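Box re-grips: count as one demo or throw away?
Teaching by demonstration > Hand-held grippers

flavby_bench
Posted in September, 14:12

We are collecting box picks with the hand-held gripper. Task is one flat retail box, lift, carry, put into a tray.

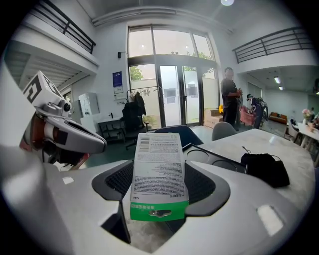
Target was 100 clean demos per operator. Two operators, Theda Schmieder and me. Theda closes on the box once and goes. I tend to close, feel that it is not square between the pads, open a few millimetres and close again before lifting. That second close shows up in the width signal as a small notch, and I have it in 60 of my 100. Theda has it in 2 of hers.

Do I keep mine, cut the notch out, or redo the lot? The policy is a plain behaviour cloning one, short action chunks, wrist view only.

kuhlmann_k
14:31

Redo. Mixed strategies in a small set is the oldest problem there is. The policy sees the same view just before the lift and has two different things it could do. It will average, or it will pick one and then the other, and you get the gripper twitching on the box for half a minute.

simen
14:40

Disagree with kuhlmann. A re-grip is recovery data. If the box is crooked and the operator opens and closes again, that is the behaviour you want when the robot does a bad first close. Throw those away and you have a policy that has only ever seen good grips. First crooked one, it lifts anyway and drops it.

The question is whether the box was crooked in all 60 or whether it's a habit.

flavby_bench
14:52

Fair question. I went through twenty of them just now. In most the box looks square to me before the re-grip. So habit, mostly.

simen
14:55

Then those teach nothing except hesitation. Keep the ones where the box visibly moves between first and second close. Drop the rest.

kuhlmann_k
15:03

"Visibly moves" judged by whom? You are going to label by eye on a wide lens where the box fills a small part of the view. I have done this. Two people labelled the same set and agreed on barely half.

simen
15:10

Not by eye then. Track the corners of the box between the two closes, threshold on rotation. A printed box has plenty of texture for that. Small dense print is good, a plain shiny face is bad.

warar
15:26

Before anyone writes a corner tracker: how are you getting the width? If it is from markers on the fingers, check the notch is real. We had 735 episodes with what looked like a re-grip and a good part of it was the marker estimate jumping when the pads bent under load. Pads compress, finger tilts a little, estimated width changes, nobody opened anything.

Quick test: close on a rigid block, squeeze harder and softer without opening, plot it. If you see the notch, it is your estimator.

flavby_bench
15:48

Width is from markers, yes. Ran your test with a wooden block. There is a dip when I squeeze harder but it is a good deal smaller than the notch in the demos. Same sign though, which I don't like. I'd say the large notches are real openings and I can't vouch for the small ones.

warar
15:57

Then set the cut-off above whatever the block gives you and treat everything under it as noise. Low-pass before training as well. Policy will happily learn the noise.

kuhlmann_k
16:05

Low-pass with care. Filter it too hard and the closing edge moves later relative to the pictures. The robot then starts to lift before it has closed. Filter forwards and backwards so there is no shift, you are offline anyway.

Rónán Ó Ceallaigh
16:22

Coming at this from the remote control side. We teach the same kind of task with a leader arm and the operators re-grip far more than with a hand-held tool, as they feel nothing through the leader. Our first policy did what kuhlmann describes, open-close-open-close. What fixed it for us was giving the policy the last few gripper widths as input, so it could tell it had already re-gripped once. We didn't remove any demos.

kuhlmann_k
16:30

History inputs bring their own trouble. It learns to copy the last action and never starts the close.

Rónán Ó Ceallaigh
16:41

It can. We saw that with a long history. With a short one, and dropout on those inputs in training, it went away. I wouldn't claim it holds for every set-up.

simen
16:44

+1 for short history. Still wouldn't feed it sixty habit re-grips.

theda_s
17:05

The other operator here. One thing missing from the first post: I put my pads lower on the box and come in slower. His approach is quicker and the box rocks a bit when the first pad touches. So even where it ends up square there may be a reason he opens again. I would redo his with my approach speed and see if the habit goes.

I'd also turn the box round more. Most of ours have the barcode side facing the camera.

flavby_bench
17:11

I dispute "quicker".

theda_s
17:13

The tool pose is logged. Look at it.

flavby_bench
17:34

Looked at it. Quicker.

Plan for now:
Keep all of Theda's.
From mine, keep the forty without a notch, plus any re-grip above the block-test cut-off where the box corners rotate.
Redo the rest at the slower approach, half with the box turned round.
Train once without history, once with a short one as Rónán suggests.

Will post both results when the second run has finished.

kuhlmann_k
17:40

Keep the discarded ones on disk. Train a third on everything with no filtering. Otherwise you won't know whether any of this mattered.

warar
17:52

And log squeeze force if you have any way to get it. Motor current on the robot side is no help for the hand-held part, but a thin force pad under one finger is cheap and it would have settled the notch question in five minutes.

simen
18:01

Thin pads drift. Zero it before every episode.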